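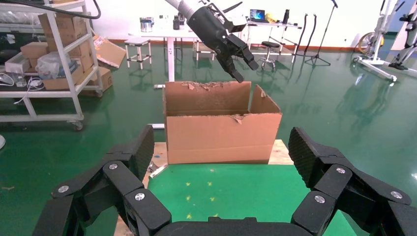 Tonine Closet Parts Catalog

Tonine is a table of closet and kitchen cabinet parts, kept as plain text files and meant for shops that draw their own cut lists. It holds 1,231 parts in 54 groups. A part is one row: a side panel, a drawer front, a shelf, a toe kick, a filler strip or a piece of hardware that takes up space.

Files

parts.csv: one row per part
groups.csv: group codes and names
joints.csv: allowed joints between groups
rules.txt: clearances and reveals used by the checker

Fields in parts.csv

part_id: text, never reused after a part is dropped
group: code from groups.csv
width, height, depth: finished size in millimeters
edge: which edges get banding, written as F, B, L, R in that order
grain: V, H or N
note: free text, may be blank

Sizes are finished sizes. Subtract banding thickness before cutting. Saw kerf is left out and should be set in the cutting software.

Sources

The base cabinet and wardrobe groups come from shop drawings by Edit Vörös and Balthasar Tanner. Corner units were measured again in March after two depths did not match the drawings. Hardware rows were typed in by hand by Johanna Steiner.

Checks

Run the checker in Jituvlow, version 3 or later. It reads all four files and stops on a missing group code, a negative size or a joint that is not listed. Shelves wider than 900 mm give a warning and need a center support or a thicker board. Warnings do not stop the export.

Known gaps

Face frame parts have no stile offsets.
Sloped ceiling units are stored as boxes with a note, so the angled cut has to be drawn separately.
Grain is set to N for most of the older drawer fronts, including some that should be V.

Changes

Send corrections to Lovisa Wikström with the part_id, the old value and the measured value. New groups need a drawing.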